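Used Car Adverts in Pasum: What They Tell the Buyer and What They Leave Out

Student project report, Business and Retail Studies, Year 2

Introduction

Most people who buy a used car now look at adverts online before they go anywhere near a forecourt. The advert decides whether they ring up, and it often decides what they ask when they do. This project looked at used car adverts placed by dealers in and near Pasum. I wanted to find out how much useful information the adverts give, whether the dealers give the same kind of information as each other, and which details are most often missing.

I chose the topic after helping a relative look for a small hatchback. We found two cars of the same model and the same age with very different prices, and could not tell from the adverts what the difference was. One had a full service history and new tyres, but we only learnt this by phoning.

The project question was: can a buyer compare two used cars fairly by reading the adverts alone?

Background

There are two larger used car dealers in Pasum. Rutberg is on the ring road and sells mostly family cars and small vans. Hinojosa is nearer the station, has a workshop attached and sells a wider mix, including older cars at lower prices. Several smaller traders work from yards on the industrial estate. Nearly all of them advertise on Zastodico, a listings site which covers the town and the surrounding villages. Rutberg and Hinojosa also have their own websites, but the same adverts appear on both, so I used Zastodico only.

Zastodico asks the seller to fill in some boxes before the advert can go live. These are make, model, year, mileage, fuel, gearbox and price. Everything else goes into a free text box, which may be left empty, and the seller can add photographs. The required boxes are useful, but they cover the things that are easy to check. Condition and history are left to the free text.

Method

I collected adverts over the course of June. I searched Zastodico for dealer adverts within the Pasum area and saved each one as text in a spreadsheet. Private sellers were left out, as the project is about businesses. This gave 327 adverts. Some were the same car listed again after a price change, and a few were for cars which turned out to be on a yard outside the area. After taking these out I had 310 adverts to work with.

I then read each advert and recorded whether it mentioned the following:

Service history
Number of previous owners
Date the next roadworthiness test is due
Condition of tyres
Any damage or marks
Number of keys
Length and type of warranty
Admin fee or other charges on top of the price
Whether a test drive needs to be booked

For each item I put yes, no or unclear. "Unclear" was used where the advert mentioned the subject but a buyer could not act on it. A good example is "some history", which could mean one receipt or a folder full of stamps.

I checked my own marking by going back over a batch of adverts two weeks later without looking at the first result. Most matched. Where they did not, the problem was nearly always the line between "yes" and "unclear", so I wrote a stricter rule for each item and marked the whole set again. This took longer than the collecting did.

I also visited Rutberg and Hinojosa as an ordinary customer and asked the sales desk what they thought buyers wanted to know. These were short talks and not proper interviews. I have used them only to help explain the results.

Results

Service history was the item mentioned most often, but it also had the most "unclear" marks. The wording varied a great deal. "Full history", "full dealer history", "good history" and "history present" were all used, sometimes by the same dealer. Only "full dealer history" says who did the work, and even that does not say when the last service was.

Previous owners were given in most adverts for newer cars. For older cars the number was often missing. It is possible that dealers leave it out when it is high, but I have no way to show this from the adverts.

Test due dates were well covered. Several adverts promised a new test on sale in place of a date. This is helpful to the buyer, though it also means the car may not have been tested yet when the advert was written.

Tyres were rarely mentioned. Where they were, it was nearly always good news, such as new tyres on the front. No advert said that tyres would need replacing soon. The same pattern was found with keys. Two keys were mentioned as a selling point, but an advert that said nothing might mean one key or might mean that the seller had not thought of it.

Damage and marks were where the dealers differed most. Hinojosa adverts usually had a line at the end listing small faults, for example a scuffed wheel or a stone chip on the bonnet. Rutberg adverts usually said the car was in excellent condition and told the reader to come and see it. The smaller traders were mixed.

Warranty was mentioned in nearly every advert from the two larger dealers. The usual length was 3 months, with a longer cover offered at extra cost. Very few adverts said what the warranty covered. One trader used the word "warranty" in the heading and did not mention it again.

Extra charges were the weakest area. I found only a handful of adverts which mentioned an admin fee at all. When I visited, both larger dealers gave me a clear answer about fees as soon as I asked, so this is not hidden from customers in person. It is simply not in the adverts.

Free text box

The length of the free text did not tell me much about how useful it was. Some of the longest adverts repeated the same paragraph about the dealer on every car, with opening hours, finance offers and directions, and only one line about the vehicle. Some of the shortest gave the service dates, the tyre condition and the number of keys in a few words.

A lot of space was taken up by equipment lists. These looked as if they had been copied from the maker's brochure for that model. In several cases the list included items which could not both be on the same car, such as a manual and an automatic handbrake. A buyer who trusts the list could be let down when they see the car.

Photographs

I did not mark the photographs in the main set, but I made notes on a small batch. Most dealers took the front, rear, both sides, dashboard and seats. Fewer showed the boot, the wheels close up or the service book. Hinojosa often showed the fault described in the text, which made it much easier to judge. For any future work I would mark photographs in the same way as the text, and would record the background, the light and whether the number plate could be read.

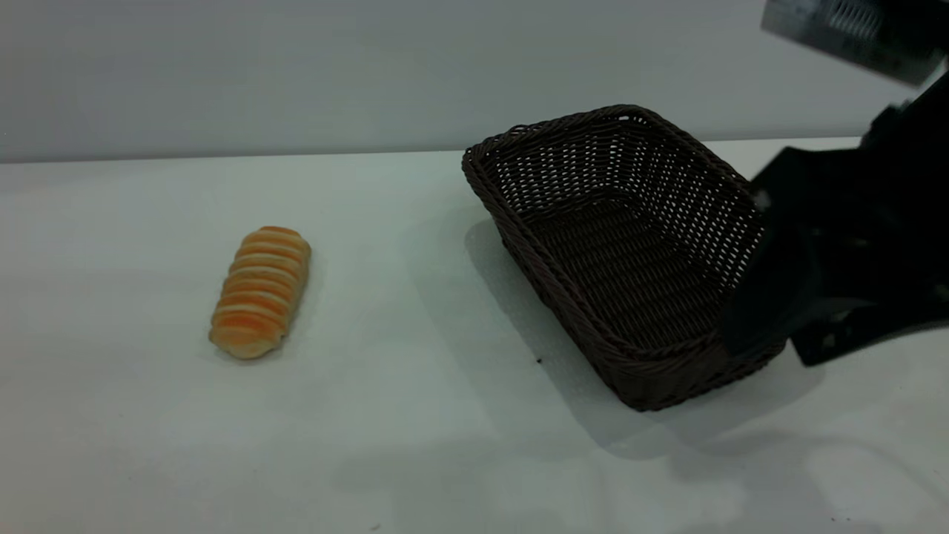 Bread roll and woven wicker basket on a white table.

Discussion

The answer to the project question is that a buyer can compare price, age and mileage fairly, but not condition or total cost. Two adverts can look the same in the required boxes and describe cars that are very different to own. The missing details are mostly ones that the dealer will already know by the time the car is put up for sale.

When I asked at Rutberg why tyre condition was not given, I was told that buyers do not ask about it until they arrive. At Hinojosa I was told that the list of faults cuts down on wasted visits, as people who would be put off by a scratch do not make the journey. Both answers make sense from where the business stands. Rutberg wants people on the forecourt, where a salesperson can talk to them. Hinojosa has fewer sales staff and would sooner see fewer people who are more likely to buy.

It would be wrong to say from this project that one approach sells more cars. I had no sales figures and did not ask for them. I did try to note how long each advert stayed up, but adverts were sometimes removed and put back, so I dropped this part.

Limits of the project

The adverts all come from one month and one town. Early summer may not be typical. I marked everything myself, so there may be errors which a second reader would have found. The visits were made to two dealers only, and the smaller traders did not get a chance to explain how they write their adverts.

Suggestions

Zastodico could add boxes for date of last service, number of keys, tyre condition and total price including fees. Even if these were optional, an empty box would be easy for a buyer to notice.

Dealers could write "date and mileage of last service" where they now write "good history". They could also check equipment lists against the car before copying them in.

Buyers should ask for the total price in writing before travelling, and ask what the warranty covers. A list of questions based on the nine items in the Method section is given in the appendix and can be printed on one side of paper.

Further work

I would like to repeat the marking in winter with a second reader and include private sellers as a separate group. The spreadsheet, the marking rules and the earlier version of the rules are held with the department and can be used by next year's group.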